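Registration, Repeats and Reject Rates: A Conversation With Phong Hà

Interview by Kastriot Delić

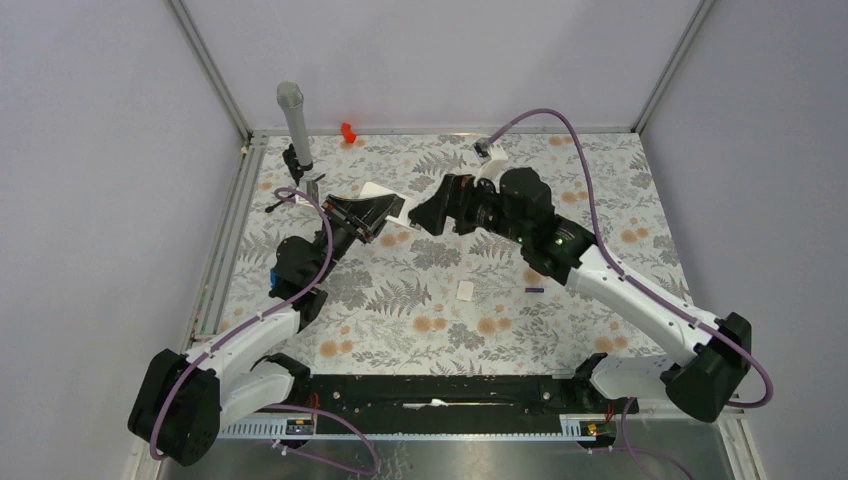 Phong Hà has spent most of her working life on rotary screen printing lines, first at the Astdale mill and now as print manager at Cuesta, where the output is almost entirely bed linen. Her subject is registration, the alignment of one color with the next as cloth moves under a row of screens. A two-color floral makes a reasonable starting point: an off-white ground, gray ferns and blossoms, and pale orange flowers set in pairs among them. "People assume a design like that is easy," Hà says. "The gray can be a little off relative to the ground and no one will ever know. The orange is the problem if it touches the gray anywhere. Then you have an edge, and the eye goes to the edge."

On a rotary line each color has its own cylindrical screen, and the fabric is glued to a moving belt that carries it under all of them in turn. Every screen has to arrive at the same point in the repeat at the same moment. Hà divides the faults she sees into those that come from the machine and those that come from the cloth, and she considers the second group harder.

"A machine fault repeats," she says. "If a screen has a dent, you get the mark once every revolution, the same distance apart, all the way down the roll. You measure it, you know which screen. Cloth faults wander. The fabric was stretched on the way in, or one selvage was tighter than the other, and now the pattern leans. It leans by a different amount at the end of the roll."

Her first posting as a supervisor was at Astdale, on a line with six screens and manual adjustment. The operators corrected alignment by turning a handwheel and watching a cross printed in the selvage for each color. She still prefers the printed cross to the optical readout on the newer line at Cuesta, although she uses both.

"The readout tells you the position of the mark. The cross tells you the position of the mark and what the paste is doing. If it has thickened, the arms of the cross go ragged before anything shows in the design. I ask the operators to look at it with a loupe at every roll change, and they grumble, and they do it."

Paste viscosity comes up several times in our conversation. The Cuesta line prints pigment rather than reactive dye, which removes the steaming and washing steps but leaves a binder on the surface of the cloth. Too much binder makes a sheet stiff. Too little and the color rubs. Hà keeps a logbook of every recipe change, on paper, and is currently on page 267 of the third volume. She declined to let me photograph it.

I asked about large motifs, which have become common in bedding over the last few seasons. She was not enthusiastic. "A big fern is mostly open area on the screen. You are putting down a wide patch of paste and it has to be even. With small sprigs, any unevenness hides. With a big leaf you see a cloud in the middle of it. The designer sees it too, and calls me."

The remedy is usually squeegee pressure, and occasionally a finer mesh. Last October, a design supplied by the Brarkport studio went through four sets of sampling before both sides accepted it. The studio wanted the veins in the leaves left unprinted, as fine lines of ground color. At production speed the paste closed over them. Hà asked for wider lines, the studio refused, and the line was finally run at 70 percent of its normal speed -- a compromise she describes as "expensive, but correct."

Seconds are sorted at the inspection frame and sold through Clendden, a remnant dealer that has bought from the mill for years. Hà visits the warehouse occasionally to see what her own rejects look like under someone else's lighting. Inspection lamps, in her view, are too kind to gray. A neutral gray under a cool tube can turn faintly green or brown in a bedroom with warm bulbs, and the customer who bought a matching pillowcase from another batch will notice before the mill does.

"So we check under three light sources now," she says. "It slows down approval. Sales complained. I showed them two pillowcases under a table lamp and they stopped complaining."

On digital printing, which removes screens altogether, she is measured. Cuesta has an inkjet machine for samples and short orders, and she accepts that it will take more of the work. Registration between colors is largely solved on it. Cloth tension is not, and she expects to go on dealing with leaning patterns whatever the print head looks like.

The next trial at Cuesta concerns the belt adhesive. The present one holds cotton well but releases unevenly on a lighter polyester blend, lifting at the selvages before the last screen. Hà has two alternatives on order and intends to run both on plain white cloth, crosses only, with no design at all.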